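April
By Tia Kettle

A toaster oven should be judged by the clear surface it needs, and most small kitchens in Turthorpe get this wrong. The appliance is bought for its capacity, then set down wherever the cord reaches. Loading space is treated as leftover space.

My rule is 9 inches of open counter on the side where the plate goes. With less than that, a hot tray travels over other objects, and the cook has one hand occupied. Natalie Naylor, who fits kitchens in Marsden, argues for 6. Her figure works for toast. It does not work for a dinner plate, which needs its full width plus room for a thumb. 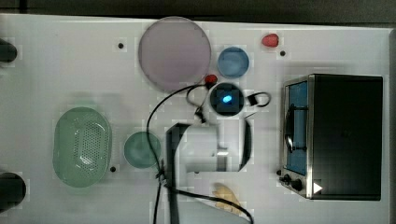

The second fault is storage by habit. Colanders, fruit and bowls stay on the worktop between meals and are moved only when they obstruct something. Each move is short, but it comes at the worst point in the task — with the oven door open. A colander belongs on a hook or in a cupboard. Fruit can go on a shelf.

Color is a lesser matter, though I favor a white surface. Crumbs show on it, so they get wiped up. Dark counters hide them until they reach the heating element's tray, where they smoke.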